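Review: Pustell Soft-Finger Safety and Practice Kit, second edition

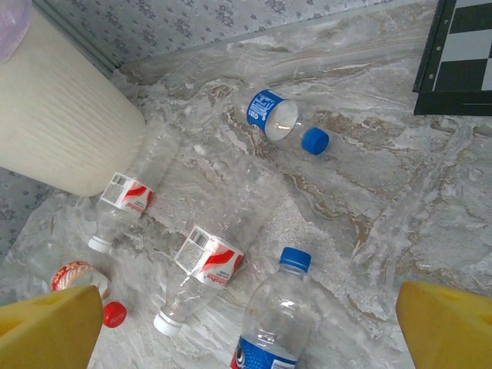
Reviewed by Paloma Blackwood | February 16, 2023 | Filed under: End effectors, Standards

The Pustell kit is a ring binder, a force gauge and a set of laminated check cards, sold to people who run a two-finger gripper on light household items. It covers contact force, pick order, camera checks and record keeping. The binder runs to 166 pages. I worked through it with clear plastic bottles on a marbled floor, next to a bin, which is close to the worst case the authors had in mind.

Section 1 deals with force limits. The kit sets a working ceiling of 60 newtons at the fingertip and asks for a gauge reading at the start of each shift. The gauge is the best item in the box. It zeroes quickly and the scale is legible at arm's length. The card that goes with it gives the limit but not the finger opening at which to measure, and readings on my gripper changed with the opening. Chávez prints both values on its card.

Section 3, on transparent objects, is the reason to buy the binder. It tells the operator to confirm caps and labels as separate features before allowing a pick. On a patterned floor that is sound advice. The ribbed body of a clear bottle nearly disappears against gray mottling, while a blue, white or red cap stays easy to find. The rule for bottles lying on their sides is to grip at the label and keep off the neck. I agree with it, though a label partly behind a finger should be treated as unconfirmed, and the text leaves that open.

Section 4 covers the area around the task. Bins, bags and anything that is not a target go on a keep-out list, with a margin of 2 inches. The margin is workable for a rigid bin. It is thin for a bag folded over a rim, and the older Virer guide was stricter on soft edges.

Record keeping is weaker. The log sheet asks for 100 picks before a setting is signed off, but has no column for floor type or lighting. I added both by hand. Adar supplies an editable sheet with its own guide; Pustell supplies paper only.

The cards wipe clean and the binder lies flat. The index is poor - "occlusion" is listed under "vision, other" - and the cross-references in Section 5 still use first-edition page numbers. A corrected insert is due in April.

Recommended for small labs and training rooms, with the Section 1 card amended before use.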